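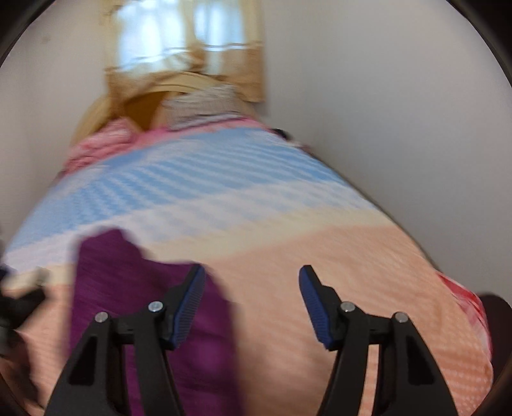 3 min read

March, by Inês Simões

I'd been trying to get to the Gromside open house for ages, and this year the dates finally lined up with a week I had free. If you don't know it, Gromside is a big old guesthouse up the hill from Dultness that spends the winter closed, and before the season starts they open the doors for a day and let people wander through the bedrooms. You pay 3 dollars at the gate, you get a paper map, and off you go!

I started upstairs because everyone else was still in line for coffee. My favorite room by a mile was a plain white one with beige curtains and the light pouring in through the window right over the bed. The bedspread is all checks, light blue and white near the pillow end and then peach and pale pink further down (I want one, I have already asked, they are not for sale). Simple wooden headboard with a curved top, honey-colored, the kind my grandmother had and my mother gave away, and yes, I'm still sore about it.

Housekeeping carries on while visitors are in the building, and I loved that part. There was a purple folded cloth on the bedspread, a pink blanket bunched up over on the left and a white and grey pillow by the headboard, so it felt like a room in the middle of its day. I've been to so many of these house tours where everything is roped off and starched and you're scared to breathe on it.

The folding demo was at 11 in the old dining room, and I got there late and stood at the back. The woman running it does towels in thirds, long way first, then in half, then in half again with the open edges tucked to the inside. She said the laundry gets through 200 towels on a changeover day in August. I tried one. Mine looked like a sandwich. She fixed it in two seconds and was very nice about it.

She also had opinions about blankets, mainly that they should air over a chair for 20 minutes before they go anywhere near a closet. I've been doing it at home since and I can't say I notice a difference, but I like the ritual.

Lunch was soup and bread from Krishnan, the bakery down in Dultness, set up on trestle tables in the yard. Get the seeded roll. They ran out while I was in line for a second one — very sad — so I had a cheese scone and it was fine, a bit dry.

After lunch I did the linen store, a narrow room off the back stairs with shelves up to the ceiling. Some of the oldest sheets came from the Clostitz mill and you're allowed to touch those. Heavy! I can't imagine ironing them. There's a mending table in there too, and you can leave a pillowcase in the morning and pick it up patched by three. I wish I'd known, I have a whole bag of them at home.

A few practical things. Parking is the field on the left after the bridge, and it was muddy. The 56 bus stops at the bottom of the hill and it's a steep walk up from there. The stairs are narrow and there's no elevator, so the upstairs bedrooms are hard going if your knees are bad. Bring cash for lunch.

I'm going back next year with the pillowcases.

Last updated in March

Contact | © Inês Simões | Back to top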